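Claswood Residents' Association
Minutes of the general meeting held April 16, 2019, Hidbridge Hall, upstairs room

Present: Miroslava Derkach (chair), Ustyna Stetsiuk (minutes), Shadi Sfeir, Chiharu Sugawara, and residents as per the sign-in sheet
Apologies: Miroslava Lytvynenko

Meeting opened 7.04 pm.

1. Previous minutes
March minutes accepted with one correction. Item 4 said the council had "agreed" to resurface the laneway. Ms Sugawara pointed out that the council had agreed to look at it. Amended to "agreed to look at it".

2. Organics bin trial
Chair read out the letter from Skoryk, the waste contractor. The trial is to be extended by 13 weeks on the strength of what Skoryk calls a very encouraging response. The letter gives 682 households as "participating". Mr Sfeir asked what participating means. The chair rang to find out and was told it means a bin was delivered. By that measure Mr Sfeir has been participating since the bin turned up on his nature strip, and it is still there with the lid taped down.

Ms Sugawara said she does use hers and is happy with it, apart from the smell by the end of the second week. Others agreed about the smell. Skoryk's suggestion is to freeze food scraps until collection day. The meeting did not think much of this – most freezers in the units are the size of a shoebox.

Resolved: chair to write back asking for the weight collected, by street, and the number of bins rejected for contamination. Secretary doubts we will get either.

3. Laneway lighting
No progress. The council's online tracker has moved our request from "received" to "in review", which is where it was last winter. Mr Sfeir proposed we stop reporting faults individually and send one list. Carried.

A resident asked whether solar bollards had been considered. They had, in the Sistositz Reserve, and four of them are now leaning. No motion put.

4. Parking permits
The draft scheme came with a consultation summary claiming strong community support. The summary does not say how many people responded or what they were asked. Several present had filled in the survey and recalled no question along the lines of "would you like to pay for this".

Discussion went for some time. Shift workers on the north side want permits and made a fair case. South side residents do not. Chair suggested asking for the raw results before the association takes a position. Carried, two against.

5. Clothing mending table
Ms Lytvynenko's written report was tabled. The table will run again next month if the room is free. She asks for buttons, dark thread and a better lamp. She does not want any more zips.

Mr Sfeir questioned whether the mending table keeps anything out of landfill, as the last newsletter said it did. Secretary agreed the newsletter had no basis for it and will drop the sentence. People like coming, which seemed to the meeting to be enough.

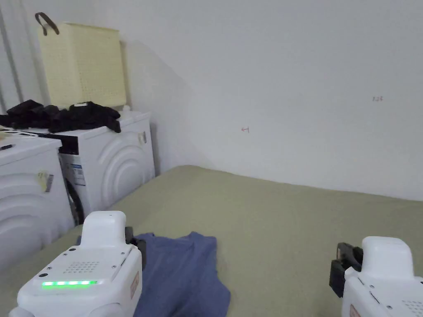
Item 5: blue garment on the green cloth.

6. Money
Opening balance not available as the bank has changed its website again. One cheque for $200 was approved for hall hire. Ms Sugawara asked why we still use cheques. Chair to ask the hall whether it takes transfers.

7. Other business
Possum in the roof of the bike shed. Council says it is ours, agent says it is the council's. Deferred.

Newsletter items to Ustyna by the Friday before printing please, typed if possible.

Meeting closed 8.52 pm.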